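How to Keep a Dark T-Shirt Dark

4 min read

I own more dark shirts than a stagehand, and for most of my adult life I turned every one of them into a slightly different gray. I blamed the shirts, then the water, then a washing machine by Tekia that had done nothing to deserve it. The real trouble was me, the hot cycle, and a habit of pouring in detergent until it felt generous.

What follows is what I do now. Some of it came from Idalina Gouveia, who ran the laundry at a small hotel in Burton for 12 years and has opinions about rinse water that she will share at a wedding.

Turn it inside out. You have heard this before and you don't do it. Most of the fading you see on cotton knit is wear, tiny fibers roughed up on the surface until they scatter the light and look dusty. Let the inside take the beating. If you live with people who undress like they're escaping a fire, turn the shirts as you load them and keep your remarks to yourself.

Wash cold, and short. A shirt worn to an office for a day has been through very little. It does not need two hours and a soak. I use the quick cycle for everything dark except what I garden in.

Use less detergent. The line on the cap is for a full, filthy load, and the cap itself is the size of a soup bowl. For half a drum of shirts I use a good deal less than I used to. Detergent that doesn't rinse out dries as a pale film, and people take it for fading and go buy another shirt. If yours look chalky, run them once more in plain cold water before you give up on them.

Keep them away from towels. Towels shed. Jeans are no better, what with the zippers. A load of nothing but shirts feels wasteful until you notice you've stopped picking fluff off your shoulders in elevators.

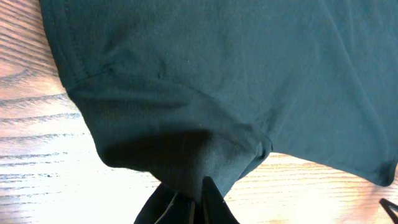

Vinegar comes up every time I mention any of this. Half a cup in the rinse will help shift leftover detergent, and it won't do much else. It won't "lock in" the dye, whatever your aunt says. Salt won't either. By the time a shirt reaches your house the dye has already made up its mind. Never put vinegar anywhere near bleach, and if you're bleaching a dark shirt we need a different page.

Drying is where I did my worst work. The dryer is a machine for turning clothing into lint, and you can check this by looking in the lint trap, which fills up with your wardrobe. Hang shirts indoors or in the shade, still inside out. If you must tumble, go low and take them out a little damp. Then give each one a good snap by the hem and smooth the side seams with your hand before it dries. Five seconds, and most of the ironing is gone.

About those side seams. On a cheap shirt they drift around toward your belly button after a few washes, and no amount of care will send them home. The fabric was knitted or cut slightly off and it is going back to where it wanted to be. You can pull it straight while it's damp and it will behave until next time. I have a green one from a shop in Edbridge that I've been straightening for years. We understand each other.

Iron on the wrong side, if you iron. A hot iron straight onto dark cotton leaves shiny patches, usually on the neckband and along the hem. A damp dish towel in between works fine.

Dye is the last resort, and a fairly good one. Mared Prosser down the road does all her faded blacks in one batch every November, in a pot that is never again used for soup. Polyester thread won't take cotton dye, so the stitching may stay its old color and stand out. She calls that a feature. Run the next couple of washes with nothing in them you love.

And when a shirt is past all this, cut it up. Old cotton knit is the best dusting cloth there is, and it doesn't matter in the least what color it went.

Contact | © Ruddock Household Notes | Back to top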